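Moving a stacked washer and dryer: frequently asked questions

Cenis Removals, Florkport and Graltotberg

These are the questions we get most often from customers who have a tumble dryer standing on top of a washing machine. If your machines stand side by side, most of the answers still apply, apart from the part about stacking kits.

Do I need to empty the machines before you come?

Yes, both of them. Check the drums by hand, as socks and small items stick to the top where you don't see them. Take the detergent drawer out of the washer, rinse it and let it dry. If your dryer has a water tank, empty that on the morning of the move and put it back.

Can I leave clothes or towels in the drum as padding?

No. Loose laundry adds weight and moves about on the stairs. Towels in the dryer also tend to get forgotten, and we have had a few customers ring us a week later looking for them.

Who disconnects the water?

You do, unless you have booked the disconnection service. Turn off the tap behind the washer, run a short spin to push out what is left in the pump, then switch off at the wall and unscrew the hose over a bowl. Keep the end of the hose raised until it has drained. If the tap is stiff, leave it alone and tell us when you book. We would need to send someone with the right tools.

Does the dryer have to come off the washer?

Always. We never carry a stacked pair as one piece, even down a single step. The dryer comes down first and goes on the van separately. Two people lift it. Please don't try to get it down yourself before we arrive.

What should I wrap the machines in?

Bubble wrap for the front and the control panel, a blanket for the sides. Cardboard corners are useful if you have them. Keep tape off painted surfaces and off the panel lettering. Tape the wrap to itself.

When should I start wrapping?

Once the inside is clean and the door has been left open long enough for the drum to air. It's fine to get the bubble wrap out beforehand and hang it over the machines while you clear the rest of the kitchen.

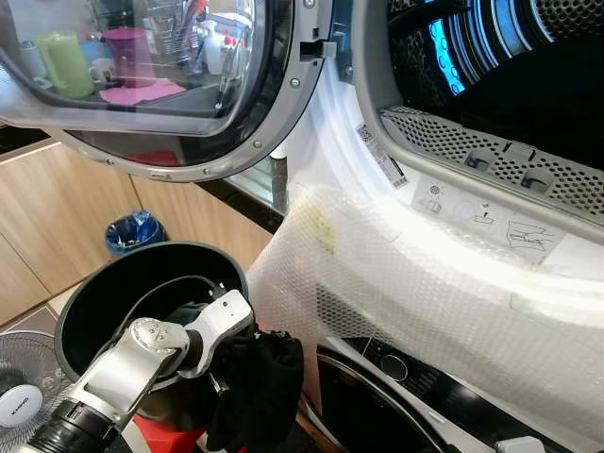 Dryer door open, with bubble wrap over the lower front of the dryer and the top of the machine underneath.

Should the lint filter stay in?

Take it out, clean it and put it back before the door is shut. Wipe the slot it sits in as well. A vacuum cleaner with a narrow nozzle does this better than a cloth. Fluff left in there gets shaken loose on the road and ends up in the drum.

Can I peel off the stickers inside the door?

Leave them on. The model or serial number may be on one of them, and you will want it if you ever order a part. If you need the details for the insurance form, write them down before the machine is wrapped.

How do I keep the door shut on the journey?

Close it until the latch clicks, then put one turn of wrap round the whole machine at door height. Don't tape over the latch or wedge paper into it. Latches are mostly plastic and they do snap.

What about transit bolts?

The washer needs them, the dryer doesn't. They are the long bolts that came fitted to the back of the washer when it was new. If you have lost them, give us the model number and we can often get a set, but allow two weeks. We will move a washer without bolts only if you sign to say you accept the risk to the drum.

How much bubble wrap will I need?

One of our 50 metre rolls covers a stacked pair with plenty over for glasses and jugs. The Cabral kitchen pack has a roll in it along with tape and paper.

The worktop next to the machines is still full. Is that a problem?

It is if we have to reach across it. Clear jugs, mugs, bottles and the dish rack from anything within arm's length of the machines. Bottles of cleaning fluid should be closed tight and packed upright in their own box, away from food.

How much room do you need?

We ask for 910 mm of clear floor in front of the machines and the same width to the door. Measure at the narrowest point, which is often a radiator – or a door handle.

Is there a weight limit?

A single item can weigh up to 200 kg. Household washers and dryers are well under that.

Will you stack them again at the new house?

Yes, if you have the stacking kit made for your two machines. Keep the screws in a labelled bag and hand it to the crew. Without a kit we leave the dryer on the floor beside the washer.

How soon can I use them?

Remove the transit bolts first. The washer can go on as soon as it is level and connected. Leave a heat pump dryer standing upright for a day – longer if the manual says so.

Page last updated 7 October 2022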